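To: Lunde members' list
From: Leif Kvam
Date: 13th March
Subject: Re: Sorting of play kitchen items, Lunde room

Dear members,

Thank you to all who replied to the message quoted at the end. The office has now considered the points raised and confirms the arrangements set out here.

The white tables will continue to be used for laying out items before they are put away. Food, crockery and soft toys have tended to end up on the same surface, and members have asked for clearer guidance on where each should go. 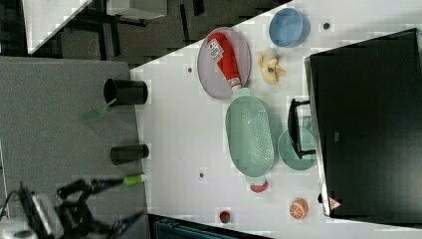

1. Plates, bowls and colanders
The oval plate, the light blue bowl, the round green plate and the mint-green colander are to be kept together on the lower shelf. The colander should be placed at the bottom of the stack.

2. Play food
The orange half, the strawberry and other small pieces belong in the Pekari box. Please look on the carpet as well before closing the lid.

3. Cups and utensils
Black cups are to be stored upright. Spatulas and other handled tools go in the drawer beneath, handles facing outwards.

4. Soft toys
The yellow duck is not part of the kitchen set and should be returned to the reading corner.

A replacement storage unit from Vadow has been approved at a cost of 200 kroner and is expected in June. Until then, the present shelves remain in use.

Yours faithfully,
Leif Kvam
Lunde office

Valter Sjögren wrote:
> Dear all,
> May I ask the office to state where the kitchen items are
> to be kept? I spent 40 minutes last week putting plates and
> toy fruit back, and found the duck in with the bowls.
> A written list would be of help to the evening group.
> With kind regards,
> Valter Sjögren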